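Ticket 226: left hand gripper lets thin sticks roll between the pads
Opened by: Octavio Echeverri
Unit: Tamden hand-held pair, left and right
Status: Closed, watch for one month
November 2018

Reported problem
Picks up blocks, cups and toy tools all day without complaint. Give it a skewer or a chopstick and the stick turns in the fingers as soon as the tip touches anything. The right hand unit holds the same sticks fine.

Log

Entry 1. Tried it myself and wow, it really does spin! Squeezing harder makes it worse, so this isn't a weak trigger spring. Swapped the battery pack anyway, no change.

Entry 2. Checked the finger screws. All snug. Liem thought the frame plates might have shifted after the drop in March, so I laid a steel rule across them. Dead flat, which made me very happy because I did not want to order plates.

Entry 3. Closed the fingers on a strip of paper and pulled. Held tight at the base, slid right out at the tips. Did the same on the right hand unit and it held all the way up. So the left fingers are toeing out when they close. Good clue!

Entry 4. Took the fingers off. The pad on the inner side had a glazed patch, and under it the old glue had built up into a ridge near the base. That ridge touches first and keeps the tips apart. Lovely to find something you can see with your own eyes.

Entry 5. Scraped both fingers clean, wiped with alcohol, let them dry. Fitted 2 new pads from the Nellard pack, the dark blue ones. Pressed them in a padded clamp overnight.

Entry 6. Put the fingers back on and ran the zero routine. Jaw reading was off by 6 counts before the pad change and is now at zero. Paper strip holds at base, middle and tip.

Entry 7. Stick test, 76 grabs, a mix of skewers and chopsticks. No rolling on any of them, and I leaned on a few pretty hard. I'm thrilled with how this one came out.

Left to do
Order another Nellard pack, we're down to the last one. Right hand pads are still good but they're the same age as the ones I pulled, so whoever has the bench next, please do the paper strip test on that side too. Skunov asked for the pad steps to go in the service sheet, and I'll copy entries 4 to 6 over.
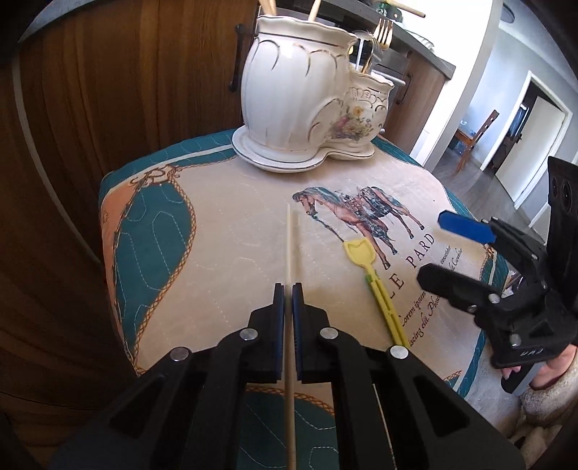
Ticket 226, thin stick upright between the blue pads, second gripper at right.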